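Tidying

Tidying is the household activity of returning objects to the places where they are normally kept. It is usually distinguished from cleaning, which removes dirt, and from decluttering, which reduces the number of objects kept. In everyday speech the three terms overlap, and many households carry out all of them in a single session.

Definition and scope

An object is generally regarded as out of place when it has been left where it was last used, or when it has been set down temporarily on the way to somewhere else. Tidying therefore depends on an agreed place for each object, or at least for each kind of object. Where no such place exists, the work consists largely of grouping like things together and deciding where they should go.

The term covers work of very different lengths. Clearing a table after a meal may take a few minutes, while a full room can occupy an afternoon. Seasonal tidying, in which bedding, clothing and garden items are exchanged between everyday storage and long-term storage, is treated by some writers as a separate activity.

History

Written instructions for keeping a room in order are found in household manuals of many periods. Early examples are addressed mainly to servants and set out the order in which rooms were to be visited. The manuals held by the Gedstead Museum of Domestic Life, a collection of 430 volumes, show a gradual change in the intended reader, with later books speaking directly to the householder. The museum's catalogue notes that advice on tidying was at first placed within chapters on sweeping and dusting, and only later given headings of its own.

Smaller dwellings and a wider range of inexpensive goods increased the importance of storage. Built-in cupboards, which had been confined to kitchens and linen rooms in many older houses, became common in bedrooms and hallways. The Flindska shelving range, sold in a single depth so that units could be placed side by side, is often mentioned in regional accounts of this change. Its printed leaflets recommended that one shelf in every unit be left free for objects awaiting a decision.

Methods

Two broad approaches are described in the literature. In the first, work proceeds by area: a single surface, drawer or corner is finished before the next is begun. In the second, work proceeds by category, so that all books, for example, are gathered from the whole dwelling before any are put away. The area method is easier to interrupt. The category method makes duplicates more apparent, but requires a large free surface on which to sort.

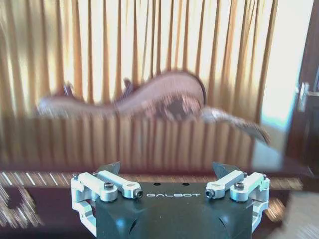

A third approach, known as the Declercq system after the publisher of the handbook in which it appeared, combines the two. The room is first worked through by area, and anything that belongs elsewhere is placed in a single carrying box. The box is then taken round the dwelling once. The handbook advises sessions of no more than 90 minutes, and suggests that large objects be moved first – a recommendation repeated in most later guides, as small objects are frequently found behind or beneath them.

Handling varies with the object. Fragile articles are commonly put away singly, and heavy ones are kept low. Objects in daily use are placed between hip and shoulder height where space allows. Loose papers present a particular difficulty, and many guides advise that they be collected flat and read at another time.

Storage and labelling

Containers used in tidying include boxes, baskets, trays and drawer dividers. Open containers are quicker to use, while lidded ones protect their contents from dust and can be stacked. Labels are helpful where several people share a store, and are usually fixed to the side facing the room, where they remain legible when containers are stacked.

Critics of elaborate storage have argued that subdivision can be taken too far. A drawer divided into many compartments must be kept exactly as planned, and an object of slightly different size will not fit. The Declercq handbook sets a limit of 3 divisions to a drawer, although this has not been widely followed.

Social aspects

The division of tidying between members of a household has been a regular subject of local study. A survey of 2,960 households in the Mutby district found that the evening was the most usual time for the activity, and that shared rooms were tidied more often than bedrooms. Disagreement tended to concern the standard expected, with the question of who should do the work ranking second.

Children are commonly introduced to tidying through toys, which are returned to a box or low shelf at the end of play. Nurseries and infant schools often make it a fixed part of the day.

See also

Cleaning
Household storage
Linen cupboard
Spring cleaning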